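SECTION 4. FIRST USE, SETTING AND STRAP CHANGE

This section applies to the Skerkuvari Gebretsadik with manual-winding Caliber 357, supplied with either the leather strap or the Brakavov steel bracelet. Owners of the automatic version should refer to Section 5.

Read the section through once before handling the crown or the spring bars.

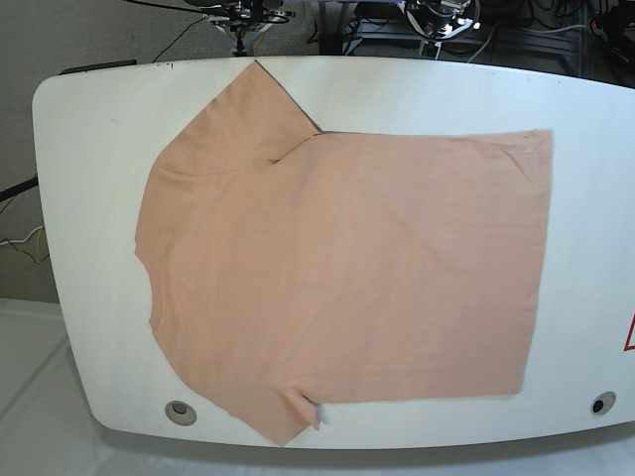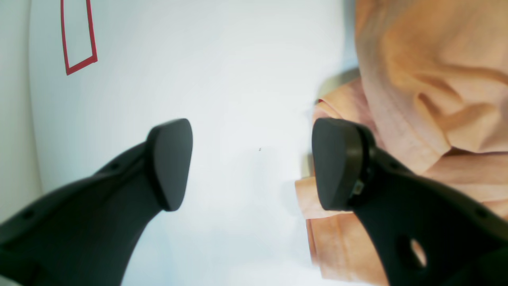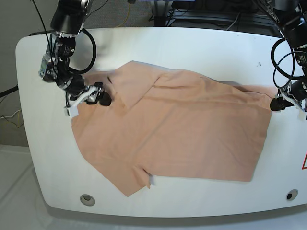
4.1 Preparing a work surface. The watch should be wound and set in the hand, but strap changes and bracelet adjustments are to be carried out on a stable table, in good light, with the watch resting on something soft. The sapphire crystal resists scratching in normal wear. The polished case sides and the lugs do not have the same resistance and will mark if they are pressed against a bare tabletop. The cloth supplied in the presentation box is intended for this purpose. If it is not at hand, a clean cotton garment will serve, laid flat on the table like the peach-colored T-shirt in the first picture; use the smooth body panel toward the hem, and keep the watch away from collars, folds and creases, where a spring bar can easily be lost. Do not use terry cloth or any knitted fabric with open loops, as these catch on the ends of the bars. Remove rings and bracelets from your own hands before starting.

CAUTION: Do not open the case back. The case back is sealed at the factory and requires a dedicated key. Opening it for any reason outside an authorized service center ends the warranty and the water resistance of the watch.

4.2 Crown positions

The crown is of the screw-down type and has four positions.

Position 0 - Screwed down. Normal wearing position. The watch is water resistant only in this position.
Position 1 - Unscrewed, not pulled. Manual winding.
Position 2 - Pulled to the first stop. Quick date correction.
Position 3 - Pulled to the second stop. Time setting. The seconds hand stops.

Turn the crown toward you (counterclockwise) to release it from Position 0. The crown will move outward slightly under spring pressure when the thread is free. No force is needed at any stage. If the crown does not release with light finger pressure, do not use pliers or any other tool; contact the Clostidville service center.

4.3 Winding

1. Unscrew the crown to Position 1.
2. Turn the crown away from you (clockwise) in smooth half-turns. The crown may be turned back freely between strokes.
3. Continue until a clear resistance is felt. The mainspring is then fully wound.
4. Press the crown lightly toward the case and turn it clockwise until it is fully screwed down.

A fully wound movement has a power reserve of 54 hours. For the best regularity of rate, wind the watch once a day at the same time, preferably in the morning before it is put on.

CAUTION: Stop winding as soon as resistance is felt. Caliber 357 does not have a slipping mainspring, and continued pressure may damage the barrel or the winding stem.

NOTE: Do not wind the watch while it is on the wrist. The angle places a sideways load on the stem.

4.4 Setting the time

1. Wind the watch fully as described in 4.3, but do not screw the crown down.
2. Pull the crown gently to Position 3. Let the seconds hand reach 60 before the second stop is engaged if setting to the second is required.
3. Turn the hands forward until the date changes. The hour now shown is just past midnight.
4. Continue forward to the correct time. For an afternoon time, the hands must pass 12 once more.
5. To take up play in the gear train, move the minute hand a few minutes beyond the correct time and bring it slowly back to the exact minute.
6. On the time signal, push the crown in to Position 1 and screw it down.

It is normal for the minute hand to tremble very slightly when the crown is pushed in. If it moves by more than half a minute mark, repeat steps 5 and 6.

4.5 Setting the date

1. Check that the hands show a time between 4 a.m. and 8 p.m. If they do not, move them forward into this range first.
2. Pull the crown to Position 2.
3. Turn the crown counterclockwise until yesterday's date appears in the window.
4. Pull the crown to Position 3 and turn the hands forward until today's date appears, then set the time as in 4.4.
5. Push the crown in and screw it down.

CAUTION: Never use the quick date correction between 8 p.m. and 4 a.m. The date-change mechanism is engaged during these hours and its teeth may be broken. Damage of this kind is not covered by the warranty.

The date must be corrected by hand at the end of every month that has fewer than 31 days, for example at the end of June.

4.6 Changing the leather strap

Use only the forked tool supplied. Watchmaker's tweezers, knives and small screwdrivers are not suitable.

1. Screw the crown down fully.
2. Place the watch face down on the soft surface prepared under 4.1, with the lugs pointing toward you.
3. Insert the fork between the strap and the lug, from the back of the watch, until it sits behind the shoulder of the spring bar.
4. Draw the shoulder toward the center of the strap. The end of the bar will leave its hole in the lug. Keep one finger over the bar during this step.
5. Lift that side of the strap clear and withdraw the strap with its bar.
6. Inspect the bar. Replace it if it is bent, if either end no longer springs back, or if there is visible corrosion.
7. Pass the bar through the new strap, seat one end in its lug hole, compress the other end with the fork and guide it in until it clicks.
8. Repeat for the second half of the strap. The half with the buckle is fitted at the 12 o'clock side.

Pull each half of the strap firmly before wearing the watch. A spring bar that has not seated fully may hold for some time and then release - the click alone is not sufficient proof.

4.7 Fitting the Brakavov bracelet

The bracelet has solid end links and fits closely between the lugs. Small pieces of adhesive tape applied to the inner faces and backs of the lugs before fitting will protect them from the fork. Fit the 12 o'clock side first, with the clasp closed. The clasp offers three positions of fine adjustment, which may be changed by the owner. Removal of links is carried out free of charge at the point of sale or at Clostidville; the link screws are secured with thread-locking compound and should not be turned cold.

NOTE: The bracelet supplied with the numbered series of 1,145 pieces has a different end link. It is not interchangeable with the standard part. Quote the number engraved on the case back when ordering.

4.8 If the watch does not run as expected

Watch stops overnight - Wind fully in the morning and note the time at which it stops. If this is well short of 54 hours, return the watch for inspection.
Watch gains several minutes a day - The movement may be magnetized. Keep the watch away from speakers, tablet covers and handbag clasps, and have it demagnetized by a dealer.
Date changes at noon - The hands have been set twelve hours out. Repeat 4.4 from step 3.
Mist under the crystal - Screw the crown down, do not wear the watch, and send it for service without delay.

Related sections
Section 2. Contents of the Presentation Box
Section 5. Automatic Version: Winding and Wear
Section 6. Water Resistance and Cleaning
Section 7. Storage and Travel
Section 9. Service Intervals and the Clostidville Service Center
Warranty Terms for Gebretsadik Models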